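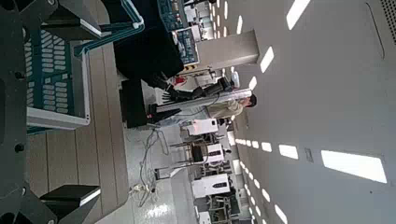
Grodoteo sells itself as the town that gave up waste. That is the line on the sign by the station and on the leaflet I was handed at the gate of the old dairy, where Plunov, the reusable packaging people, were holding their open day. I went because I have been buying vegetables through their scheme since December and wanted to see where my deposits go. The crate is what everyone gets, teal plastic with a white rim and slots all over the sides, and it is a decent crate. Mine has survived the cellar steps twice. My doubts are with the sums.

The visit was advertised as starting at ten. It started at twenty-five past, after a short film with a lot of rivers in it. We were split into two groups and I was put with the second, which meant another wait in the yard next to the bottle bank. There was coffee, in returnable cups with a deposit of one coin. The machine that gives the coin back was out of order, so we were told to keep the cup and bring it next time. I have it here on the desk. I would like to know how it is entered in their books, as a cup in use or a cup lost, because by the end of the day I had met a good many people carrying one home.

First stop was the washing hall. It is loud and smells of swimming pool. Crates go in at one end of a long tunnel and come out at the other, and our guide gave the figure of 1000 an hour when everything is running. While we stood there it was running at a good deal less than that, with long gaps on the belt. I asked whether 1000 was what the machine could do or what it did. The answer was that demand is seasonal. Fair enough, it was July, but July is when people eat salad, and if the tunnel isn't full then I'm not sure when it would be.

The water is used several times over, first as the final rinse and then working backwards to the dirty end. I liked this part. It was explained clearly with a diagram painted on the wall, and you could follow the pipes overhead and check. Less clear was how the water is heated. The film had mentioned the sun. There are panels on the roof, you can see them from the road, but there is also a gas meter by the back door the size of a wardrobe. I was told the panels "contribute".

Then the store, where crates wait to go out again, stacked well above head height. A board on the wall says that each one makes 35 trips before it is ground up and made into something else. I have seen this number on their website as well, and on the side of the van. The scheme has been going for three years. A crate comes back from my house every three weeks at best, then it has to be washed, stored, filled and driven out again. I did the arithmetic on the back of the leaflet and I can just about get a crate to 35 trips by now if it was one of the very first and nobody ever left it in a garage. So the figure is a hope, or it comes from a laboratory. Either would be fine if the board said so.

Losses were the subject nobody on the tour wanted to raise, so I did. Last year 3460 crates did not come back. I was given the number straight away and without fuss, which I appreciated, and then spent the next ten minutes failing to find out how many there had been to begin with. On its own it tells you nothing. It could be a disaster or a rounding error. The crates are useful things, and I would guess that half of them are in allotments and the rest in student flats with records in them.

Lunch was in the former cheese store, which is cool and has handsome brick arches. Soup, bread, and stalls from firms that work with Plunov. Shim make the folding labels, supposed to come off in the wash without leaving glue. The sample they passed round left glue. Liter were there with a refill tap for washing-up liquid, oil and vinegar, and theirs was the best stall by some way. You bring any bottle you like, it is weighed, you fill it, you pay for what went in. No deposit, no app. I filled an old jam jar with vinegar and it cost less than in the supermarket. If there is a reason why the whole day was not about that tap, I didn't hear it.

In the afternoon there was a talk on the town itself. Grodoteo now has 211 shops and cafes signed up, according to the speaker. On the walk back to the station I looked for the window sticker and saw it on a chemist, a florist and a bank. I don't know what a bank does with a vegetable crate. Signing up is free, and it seems a shop stays on the list whether it ever takes one or not.

I don't want to sound as though it was a wasted trip. The washing hall is worth seeing, the people who work in it know their job and answered what they could, and I will go on using the scheme because the carrots are good and the crate goes back. But I came away with several large numbers and no way of fitting them together.

Practical notes for anyone thinking of going: the entrance is on the canal side, not where the map puts it. Wear closed shoes or you will be lent rubber ones. The next open day is in December, booking by post or at the gate. Take your cup back.

Posted 2019-07-15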